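Plukura Schneidbrett-Set im Test: Kunststoffbretter für die kleine Küche

22. April 2022
Text: Mechthild Imhof

Schneidbretter aus Kunststoff gelten als Verbrauchsmaterial. Sie werden gekauft, zerschnitten und ersetzt, und entsprechend lieblos sind viele Modelle konstruiert. Das Set von Plukura tritt mit dem Anspruch an, länger im Gebrauch zu bleiben. Es besteht aus 4 Brettern in abgestufter Größe und einem Ständer. Geprüft wurde von November an im normalen Haushaltsbetrieb, also mit täglichem Schnitt von Gemüse, Brot und Obst sowie gelegentlich Geflügel.

Lieferumfang und Verarbeitung

Die Bretter kommen ohne Folie in einem Karton mit Trennstegen. Kratzer ab Werk waren nicht festzustellen. Die Kanten sind entgratet, nur am kleinsten Brett blieb an der Angussstelle ein spürbarer Grat, der sich mit feinem Schleifpapier entfernen ließ. Der Ständer ist verschraubt, die Schrauben liegen vertieft und sind von unten zugänglich. Eine Anleitung liegt bei, sie beschränkt sich auf Pflegehinweise und eine Montageskizze, in der links und rechts vertauscht sind.

Das größte Brett wiegt nach eigener Messung nahezu 500 Gramm. Für die Fläche ist das wenig. Auf glatten Arbeitsplatten wandert es beim Zerteilen von Kürbis oder Sellerie, ein feuchtes Tuch als Unterlage behebt das Problem. Gummierte Ecken fehlen bei allen Größen, was der Hersteller mit der besseren Spülmaschineneignung begründet.

Schnittverhalten

Die Oberfläche ist fein genarbt. Ein frisch abgezogenes Kochmesser greift gut, ohne sich festzusetzen. Nach zwei Monaten zeigten sich auf der meistbenutzten Seite zahlreiche flache Riefen, tiefe Einschnitte entstanden ausschließlich durch das Brotmesser. Wer viel Brot schneidet, sollte dafür ein Holzbrett behalten. Die Schneidenhaltigkeit der Messer litt nicht erkennbar. Im direkten Vergleich mit dem Climlow, das deutlich härter ausfällt, musste seltener nachgeschärft werden. Dafür ist das Climlow nach gleicher Nutzungsdauer optisch in besserem Zustand.

Unangenehm fällt das Geräusch auf. Beim schnellen Hacken klingt das dünnste Brett hell und hart, besonders auf Stein. Danuta Zieliński, die das Set parallel in einer Teeküche benutzt hat, stufte diesen Punkt als größten Mangel ein. Sie arbeitet dort inzwischen nur noch mit den beiden großen Brettern.

Reinigung und Verfärbung

Karotte und Kurkuma hinterlassen Farbe. Karotte verschwand nach dem Einreiben mit etwas Speiseöl und einem Spülgang, Kurkuma blieb als gelblicher Schatten zurück. In der Spülmaschine verzog sich das größte Brett bei 65 Grad leicht. Auf ebener Fläche liegend ging die Wölbung über Nacht zurück. Bei 50 Grad trat kein Verzug auf. Zwiebelgeruch ließ sich mit Zitronensaft zuverlässig beseitigen, bei Knoblauch waren 2 Durchgänge nötig.

Bretter für Obst

Für Obst empfiehlt sich ein eigenes Brett, das nie mit Zwiebel in Berührung kommt. Hier genügt ein leichtes Modell. Ein erhöhter Innenbereich trennt die Schnittfläche vom Rand, ersetzt aber keine tiefe Saftrinne. Bei reifer Melone läuft der Saft sonst auf den Tisch.
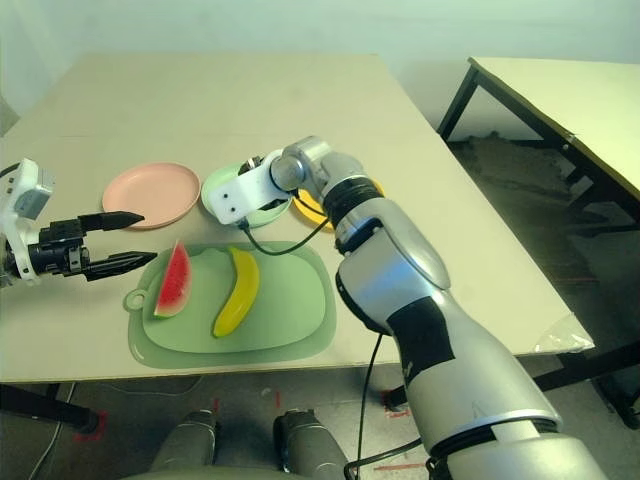 Mintgrünes, durchscheinendes Obstbrett mit Griffschlaufe, dazu Wassermelone und Banane.

Der Ständer

Der Ständer hält die Bretter senkrecht und mit genügend Abstand zum Trocknen. Das Abtropfwasser sammelt sich in einer flachen Schale, die sich nach vorn herausziehen lässt - allerdings nur, wenn zuvor das vorderste Brett entnommen wird. Die Schale sollte wöchentlich entkalkt werden. Bei voller Belegung steht das Ganze stabil, mit einem einzelnen Brett im hinteren Fach neigt es zum Kippen.

Bewertung

Schnittverhalten: gut
Reinigung: befriedigend
Verarbeitung: gut
Ständer: befriedigend
Gesamt: 4 von 5 Punkten

Einzelne Bretter lassen sich nachbestellen, der Ständer nicht. Der Test des Holzbretts von Plirneck folgt, sobald die Ölung durchgetrocknet ist.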